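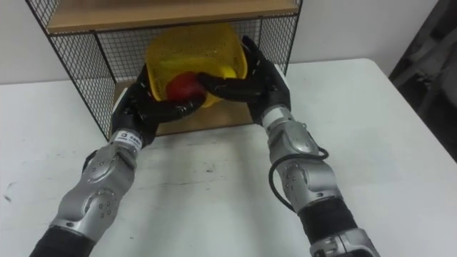 Fruit basket held from both sides at the mesh shelf

Workshop tips: baskets and two arms

At Trostgate we keep a short list of rules for shelf work with two arms. I write it down again in May, as new people are coming to the bench.

Set the force limit before you load the basket. For light plastic we use 23 newtons per hand, and I never saw a good reason to go over.

Both hands must close at the same speed. If one is late, the other pushes the basket sideways and the fruit will roll.

Keep your own hands out of the shelf while the motors have power. The stop button stays within your reach, on the side where you stand, and not behind a chair.

Check the cable loops each morning. They should be free to move, but must not catch on the shelf.

Leave space between the thumbs before you move in. We measure it at 220 mm for our yellow baskets and write the colour and size on the programme sheet.
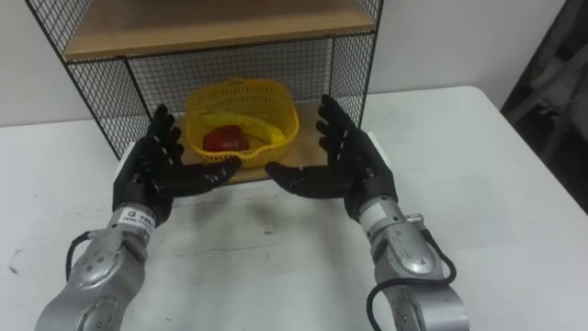
Drita Kneževič wrote to me that 220 is too generous for her shelf at Prelthorpe, where the wire sides stand closer. She measures the opening first and takes the thumb gap from that. I have added her rule to our list.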